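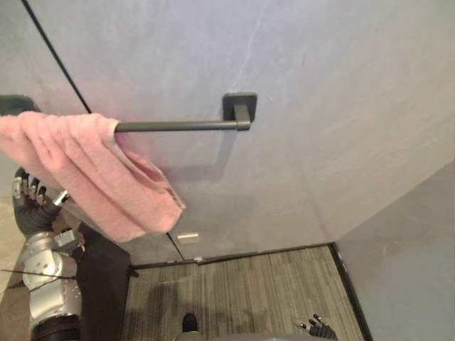 *Koltgate, July*

Doors at ten. I was there at twenty to, bag on my knees, best shoes. Thirty of us in the end and a girl with lanyards who'd run out of lanyards.

Jullovum Open Day, the leaflet said. Come and meet the help.

I'd come because of the letter. Everyone in the laundry at Fleltness got the same letter - 200 rooms, new arrangements, your valued service. Twenty years I've done there. Sheets, robes, bath mats, towels. Towels most of all. So I thought, right, I'll go and look it in the face.

It hadn't got much of one.

They took us through in batches. Talk first, ten minutes, a man with a clicker. Then the bit we'd come for. Pale marbly wall, black rail, pink towel. Pink! We've never had pink at Fleltness. You could watch it from the side or you could watch the big screen, which showed what the robot saw, and I watched the screen. Didn't mean to. But there it was, my own job from the inside - the rail out in front, the towel over the end of it all in a bunch, a silver hand coming up from underneath in a black glove.

The glove bothered me. I wear gloves.

It had hold of the underside. Metal fingers, pinching. The other hand just hung about low down over the stripy carpet, fingers spread, like mine do when I've forgotten what I came in for.

"It's finding the edge," said the man with the clicker.

Well, it wanted to find the hem. You don't go at a towel from the middle, you run your thumb along untill you get the stitching and then it's yours. I said that. Out loud, apparently. The woman next to me moved her handbag.

The man said would I like to show them.

No, I said. Then I was under the rope.

Took the towel off the rail. Good weight, nice loop on it. Shook it once, hard, so it cracked, thirds longways, over the bar, tug, edges level. Four seconds. Somebody clapped and then stopped.

When I turned round the head had turned too. Only a bit. Might of been doing that anyway.

"Could you do it again?" he said. "Slower?"

I looked at the screen. My own hands were on it, big as dinner plates, red from the Meijer powder, and behind them the towel hanging straight. Thirty people waiting. A tray of biscuits going round at the back.

"What's the rate?" I said.

He laughed. I didn't, so he went and got somebody.

I held on to the towel while he was gone.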